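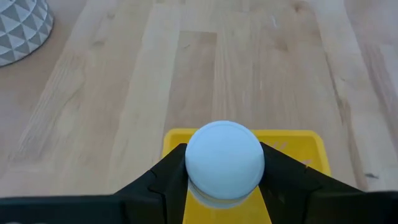
A light-blue ball held between two black gripper fingers.

How a Housing Co-op Works

Words to know
Rent: money paid, usually each month, to live in a home that belongs to someone else.
Co-op: short for cooperative. A group of people who own something together.
Share: one part of a thing that has been split among several owners.
Reserve: money set aside for large repairs.

Most people live in a home in one of two ways. Some rent it. They pay the owner every month, and the owner takes care of the building. Others buy it. They pay a large price, often with money borrowed from a bank, and then the home is theirs to look after.

There is a third way. A housing co-op is a building, or a group of buildings, owned by an organization. The people who live there are the members of that organization. A member does not own one apartment in the way a person owns a bicycle. The member owns a share of the whole organization, and the share comes with the right to live in a certain apartment.

An example with numbers

Fendgate is a co-op building in the town of Hevholm. It has 44 apartments on six floors. Each apartment comes with one share, so there are 44 shares. When a household moves in, it buys a share. When it moves out, it gives up the share and gets money back under rules that were written down when the co-op began.

Each household also pays a monthly charge. The charge looks like rent, but no landlord keeps it. It goes into the co-op's bank account and is used to pay the bills for the whole building.

Where the money goes

Picture the monthly bills as a stack of 100 coins. At Fendgate, the stack is divided like this:

Bank loan for the building: 44 coins
Heat, water and trash pickup: 20 coins
Property tax and insurance: 15 coins
Cleaning and small repairs: 15 coins
Reserve: 6 coins

The loan takes the most coins. The co-op borrowed money to buy the building, and the bank must be paid back a little at a time. Once a loan is fully paid, that part of the charge can get smaller, or the members can spend it on something else, such as new windows.

The reserve is easy to forget until a boiler stops working. A boiler for a large building costs far more than one month of charges can cover. A co-op with no reserve has to borrow again or ask every household for extra money at once.

Who decides

The members decide. Once a year they hold a general meeting. At Fendgate it takes place in August. Each household has one vote. A family in a large apartment has the same vote as a person living alone in a small one.

The members cannot meet every time a light bulb burns out, so at the general meeting they elect a board. The Fendgate board has six members. They sign contracts, check the accounts and choose who will do repairs. If the members do not like the work of the board, they can elect different people at the next meeting.

Some questions are too large for the board. Selling the building, changing the rules or taking out a new loan must go to all the members. The rules are kept in a document called the bylaws.

Children usually cannot vote. In many co-ops they may attend the meeting, and they may ask an adult in their household to raise a question about the playground, the bike room or the noise rules.

Why prices can stay low

Some co-ops limit the price of a share. Suppose a household paid 100 dollars for its share. (Real shares cost much more. A small number makes the math easier.) The rules may say that the share can be sold later for 115 dollars at most, even if someone offers 200. The seller gets back the first 100 dollars and 15 more. The next household gets a home it can afford. This is called a limited-equity co-op. Equity means the part of a property's value that belongs to you.

Other co-ops have no limit. There, the price of a share rises and falls like the price of a house.

Things to find out

Zabala Court and Joltimis House, also in Hevholm, are co-ops with different bylaws. One has a limit on share prices and one does not. If there is a co-op near your school, ask an adult to help you find out how many apartments it has, how often the members meet, and what the largest bill is.

Page last checked: 2019-06-06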